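Support > Hardware > Workstations > Memory and Processor FAQ

Memory and Processor FAQ

These answers cover the refurbished tower workstations supplied through the Emard program. Laptops and rack servers have their own pages.

Which memory modules can I use?

Use the type printed on the label of the modules that came with the machine. Registered and unbuffered modules cannot be mixed in one system. If both are installed, most boards will stop before the display comes on and sound a beep code.

Does the order of the slots matter?

Yes. Fill the slots in the order given in the service manual for your model, starting with the first slot of each channel. Modules on the same channel should match in size and rank. A board with unmatched modules may still start, but it can drop to single-channel mode.

The tower shows less memory than I installed. Why?

Reseat each module and check that the latches at both ends have closed. If the total is still wrong, test the modules one at a time in the first slot. A bent contact in the processor socket can also hide a whole channel, so inspect the socket before ordering new memory. 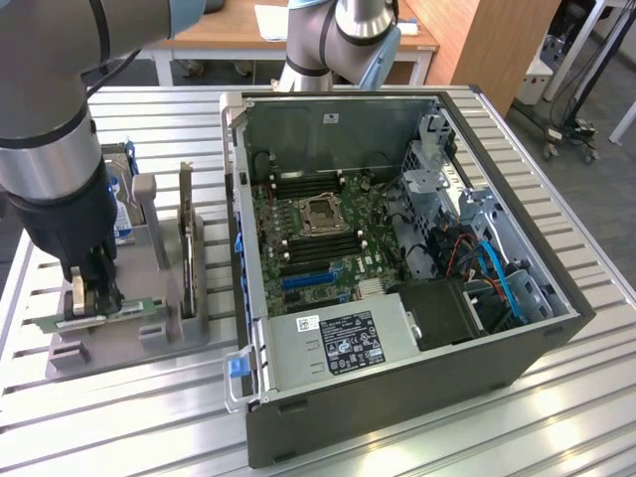
Tower on its side with the side panel off. The CPU socket is empty.

Can I replace the processor myself?

Owners may replace the processor without losing coverage, provided the socket is not damaged. Shut down, unplug the power cord and hold the power button for a few seconds. Release the lever, open the retention frame and lift the processor straight up. Do not slide it. Socket contacts are not covered after the first 13 days.

How much thermal paste should I apply?

Clean both surfaces with isopropyl alcohol and a lint-free wipe. Apply a single drop in the center of the processor, about 2 mm across for small packages and slightly more for large ones. Tighten the heatsink screws in a diagonal pattern.

What idle temperature is normal?

It depends on the room and the cooler. A reading above 68 °C at idle should be investigated. Check the fan connector first, then the paste.

Do I need to update the BIOS before changing the processor?

Often. Compare your version with the Fimum compatibility list and update while the old processor is still installed.

How do I return a faulty part?

Open a ticket and include the service tag. Requests received by noon on Monday are reviewed the same day by Funmilayo Oyelaran or Ernő Dobos. Pack bare boards in an antistatic bag.

Related articles
Beep codes and front panel lights
Replacing a power supply
Drive cage and SATA cabling
Fimum compatibility list

Contact Emard Support | © Emard | Back to top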